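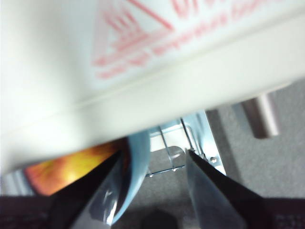
I read the last volume of Lalari in the bathtub, and by the time I got out my fingers were prunes and the dinner I'd promised everybody had not been started. No regrets! I've been following Nga Sầm's comic for six years now, ever since a friend shoved the first book at me over brunch and said "just try the ferry chapter," and I still wasn't ready for it to be over.

If you haven't read it, the setup is simple enough. Mostyn is a retired mapmaker who lives in Gorum, a harbor town where the streets move a little every night. Skumo is the kid next door who keeps getting lost on her way to school (wouldn't you?). She asks him for a map, he says no, she asks again, and that's pretty much the whole first book. There are four in all. I tore through the first one in an afternoon and then spent ages telling people at parties about it whether they'd asked or not.

What hooked me was how much Sầm lets her people just sit around. There's a breakfast in volume two that goes on forever — toast, a bad radio, Mostyn complaining about his knee — and then one tiny line from Skumo about her mother, and I had to put the book down and go stand in the yard for a minute.

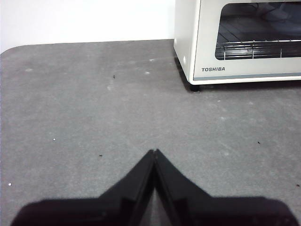
The big change in volume four is the inking. The early books were all skinny, nervous lines with a lot of gray wash, and now she's dropped in these huge areas of black for the night chapters, when the streets get moving. It's a matte black, the kind you see on that pair of gripper fingers, flat all over with a bit of lighter gray along the edges where the light catches, and she'll angle two buildings toward each other until there's only a thin seam left between them. And Skumo has to get through it! I was actively leaning to one side as I read.

I do have gripes. The tax inspector subplot from book three gets dropped in a couple of panels, and I wanted a lot more of the aunt with the boat. The middle drags too, I'd say roughly 200 pages in all could have lost a dream sequence or two. But then Mostyn finally unrolls the paper on the kitchen table and I forgave every bit of it.

The collected edition is due in June, 509 pages with a sketchbook section at the back, and yes, I've already ordered it even though I own every volume. My sister gets the old set. She's been warned about the breakfast.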